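How to plan a self-drive weekend on the Bakhtiari coast

I've done this trip more times than is sensible, and every year friends ask me for the same notes, so I've finally typed them up. It's a two-night drive starting from Falik and finishing at the lighthouse at Gunix, and you can do it in any ordinary car as long as you don't mind a bit of gravel.

Step 1: Pick your dates

September is my favourite by a mile. The sea has had all summer to warm up, the school holidays are over and you can get a table at the harbour without booking. July is lovely too, but the coast road crawls and the campsite at Hukix fills up by Friday lunchtime.

Step 2: Book the middle night first

Everyone books Falik first because it's the name they know. Do it the other way round! Falik has plenty of beds, but Hukix only has 3 guesthouses and a handful of cottages, so get that sorted and fit the rest around it. I like the cottages up behind the church, where you can hear the sea with the window open.

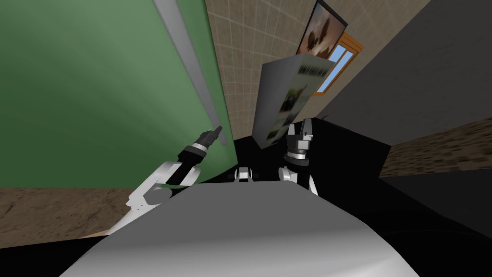 Tiled wall with a framed picture, and a window with an orange frame

Ask whether there's parking when you book. The lanes up there are very narrow, and I once reversed the whole length of one with a bread van coming at me - not my finest hour.

Step 3: Take the old road out of Falik

Your satnav will want the bypass. Ignore it and follow the brown signs for the salt pans instead. It adds 20 minutes, maybe a touch more if you get stuck behind a tractor, but you get the whole bay on your left and there's a lay-by at the top with a coffee hut. The hut only takes cash, and the cheese pastries sell out early.
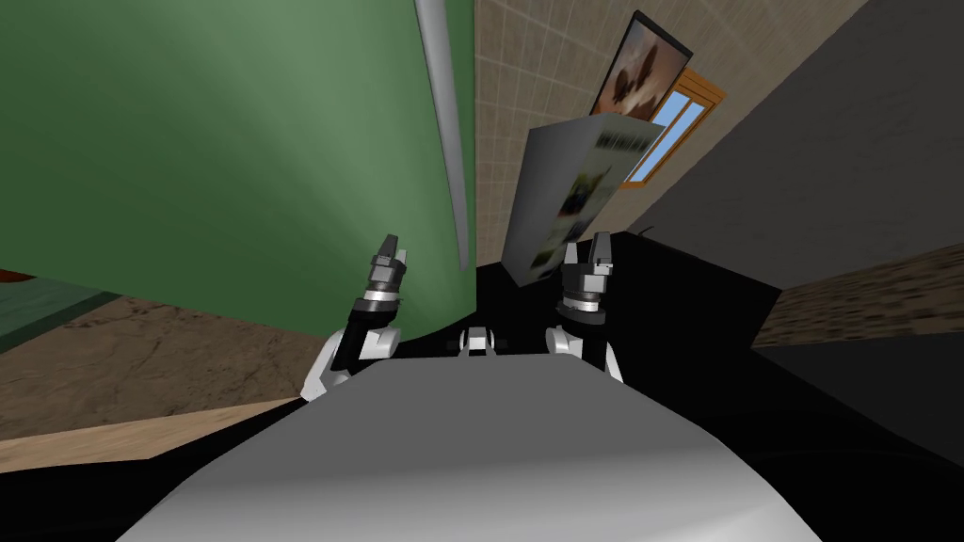 After the coffee hut the road drops down through pine woods and the surface gets rough for a while. Take it gently, keep your lights on under the trees and look out for cyclists. Fill up with petrol before you leave Falik as well, as the pump at the bottom of the hill keeps very odd hours.

Step 4: Leave a slow day for Hukix

Please don't treat it as a lunch stop. Walk out to the headland in the morning (good shoes, it's over 2000 paces each way and most of them are uphill), have a swim at the pebble beach, then wander round the fish market when the boats are in.

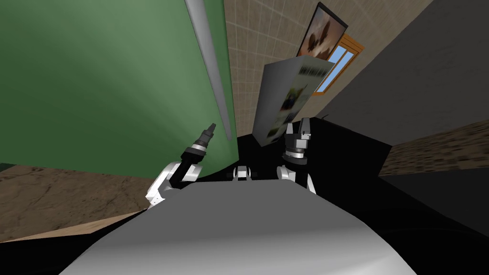 Supper in Hukix is an early affair, so aim to sit down by seven. I'd go for the grilled sardines at one of the little places on the front, and the lemon cake if they've got any left. Afterwards have a nose around the craft shops, which stay open later than the kitchens do. If you've taken a shine to the beige wall tiles, the little square sort with thin grout lines, the pottery shop does something similar and will wrap a few up for the car. A dark-framed print is a bit easier to get home in one piece.

Step 5: Finish at Gunix

Set off after breakfast and you'll be at the lighthouse well before the coaches. Park in the lower car park and take the steps, which come out right by the sea wall. If the wind's up, hang on to your hat and go for the indoor café instead of the terrace. For the drive home the main road is fine - dull, but quick, and there are decent loos at the second roundabout.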